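I think that a confirmation dialog is a lazy solution, and we should stop adding it to every screen. In the Ultura app I must confirm two times before I can archive a note. After one week I press OK without reading, and so does everybody in my team.

A better way is to let people do the action and give them a clear undo.
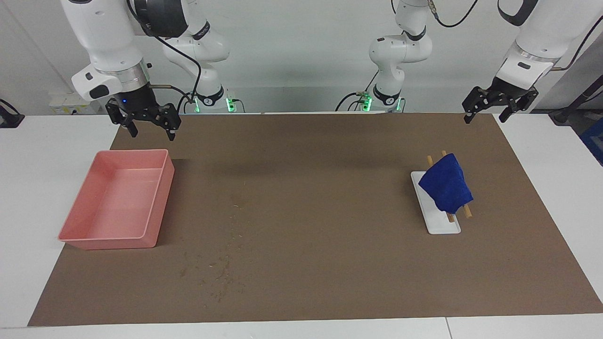

Undo needs a good place on the screen, and many designers put it in a small gray message that disappears too fast. The message should stay until the next action. Color also matters more than we like to admit. A bright green light on white equipment is easy to find, even when it is very small, and an undo button can get attention in the same way if everything near it is quiet.

I would keep the dialog only for things which cannot be restored, such as deleting an account. For the rest, please trust your users.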